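Zuder Tableware — Packing Station Check, November
Station: wrap table, plastic drinkware
Checked by: Banafsheh Ranjbar
Copy to: Nima Zarei, Nondbridge

Mark each line OK, Fix or N/A. Comments go under the line they belong to.

1. Table and surroundings

1.1 Tabletop free of grit, tape residue and sharp edges — OK
Comment: Wiped down before the check. Old tape mark at the front corner was scraped off last month and hasn't left a ridge.

1.2 Tabletop fixed and level — OK

1.3 Floor around the station dry, no film or offcuts underfoot — Fix
Comment: Two strips of bubble wrap on the floor by the roll stand. Picked up during the check. Same comment as last time, so I have asked for a second scrap bin on the walking side.

1.4 Baskets and anything else hung above table height secured — OK
Comment: Pulled on each by hand. Keep heavy tools out of them.

1.5 Cables tied back and clear of the wrapping area — OK

2. Wrapping material

2.1 Bubble wrap clean and with most of its air — OK
Comment: Current roll is from Soltani, 500 mm wide. The previous roll went flat along one side and was sent back.

2.2 Sheet laid over the tabletop before any drinkware goes down — OK

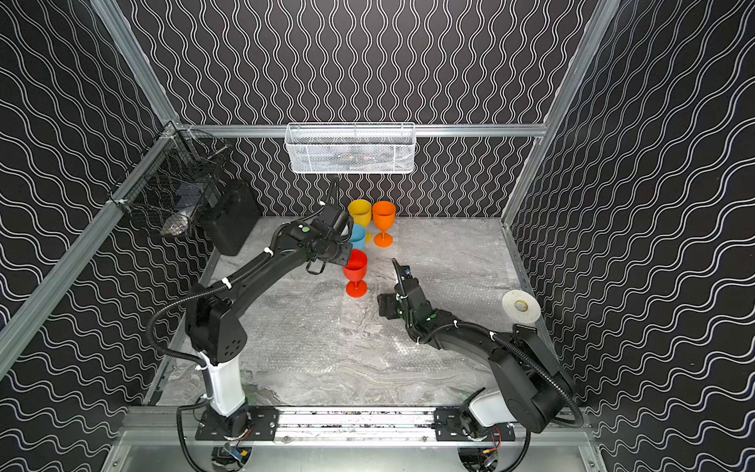 2.3 Sheet large enough to fold over the piece with some left to tuck — OK
Comment: For the stemmed pieces, cut longer than you think. The foot needs covering as well as the bowl, and a short sheet ends up stretched over the rim.

2.4 Cutter has a guard and is put away when not in use — Fix
Comment: Guard is there but the spring is weak and it doesn't always close. Replacement ordered from Vostach, part 2596. Until it comes, use the snips from the drawer.

2.5 Torn edges trimmed before the sheet is used — N/A
Comment: Not required for plastic. A torn edge is fine as long as it doesn't leave part of the piece uncovered. Trim for glass orders only.

3. Drinkware before wrapping

3.1 Pieces waiting at the back of the table, clear of the folding area — OK

3.2 Rims free of chips, burrs and molding flash — OK
Comment: Run a gloved finger around the rim. One blue piece from batch 3100 had a rough spot and was set aside for return.

3.3 Stems straight, no white stress marks where stem meets foot — OK
Comment: Check this one under the lamp. Stress marks are hard to see on the lighter colors, and a stem that has started to go will snap in the carton.

3.4 Stemmed pieces laid on the wrap, never directly on the tabletop — OK
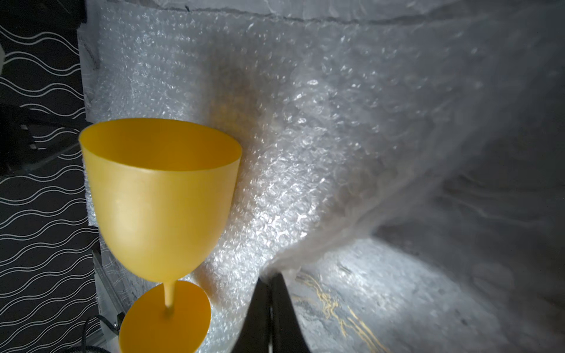
Item 3.4: yellow wine glass resting on bubble wrap, gray marble-patterned surface at lower right.

3.5 Bowl empty — no labels, tape ends or loose paper inside — OK

4. Packing out

4.1 Cartons dry, flaps not crushed — OK

4.2 Carton weight under the station limit — OK
Comment: Plastic never gets near it. Line kept for mixed orders.

4.3 Wrapped pieces stand upright and don't rattle when the carton is moved — Fix
Comment: One carton from the morning rattled. Repacked with an extra fold between pieces and it was quiet. Nima, please go over this with the afternoon shift.

4.4 Count sheet signed, 100 pieces per pallet layer — OK

Open items: 1.3 scrap bin, 2.4 cutter guard, 4.3 shift reminder. The station may stay in use while these are open. Recheck at 2:30 p.m. once the bin is in place.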